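Small shop, square pegs: a chat with the maker behind the Tsao blocks

Caught the owner of Bundavwood at the Plutstead toy fair in October, ten minutes before doors. Coffee in one hand, box of parts in the other.

The Tsao set is two pieces to start with. A small blue block and a bigger gray one with a square opening. "That's the whole toy," she says. "Kids dont need more on day one."

Why square? "Round ones go in any way you turn them. With a square you have to look." She made 34 versions before she liked the fit. Kept all of them, in a drawer at home.

Color was quicker. Blue because her son asked for blue. Gray because it's calm, and parents like calm.
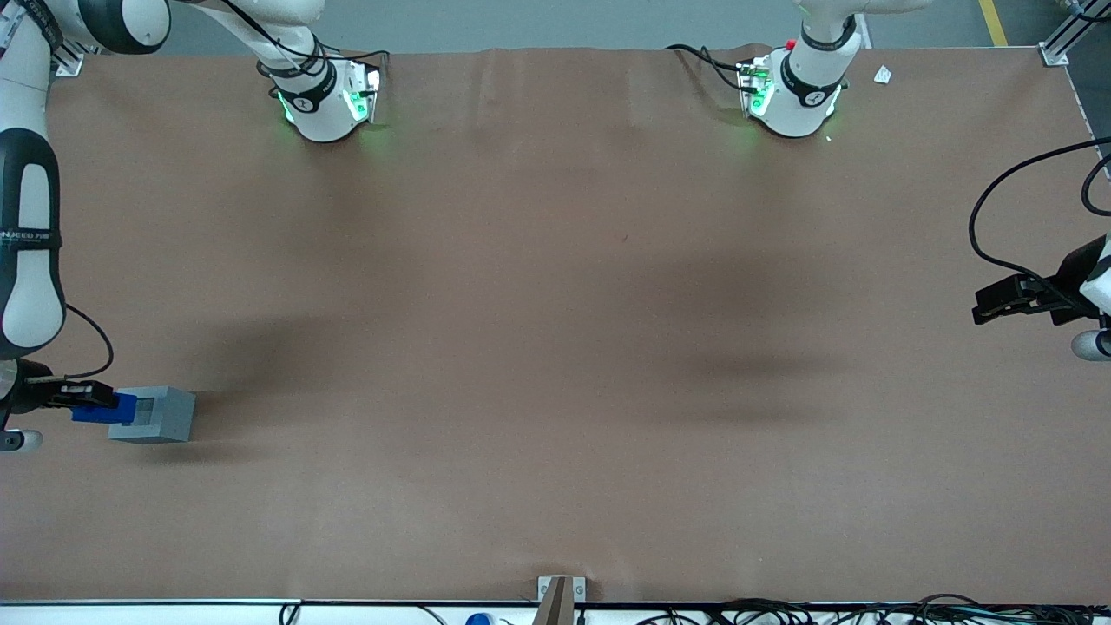
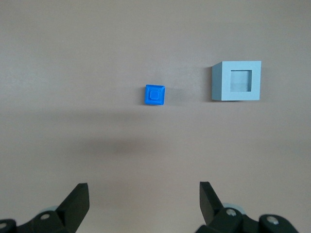

Sales? 1,276 sets so far, most of them through Trandasau, a mail order place. "Way more then I planned for." Next is a set of 10, same idea, more shapes. Price not settled. She's thinking 30 dollars, maybe less if the packing gets cheaper.

Then the doors opened and she had to run.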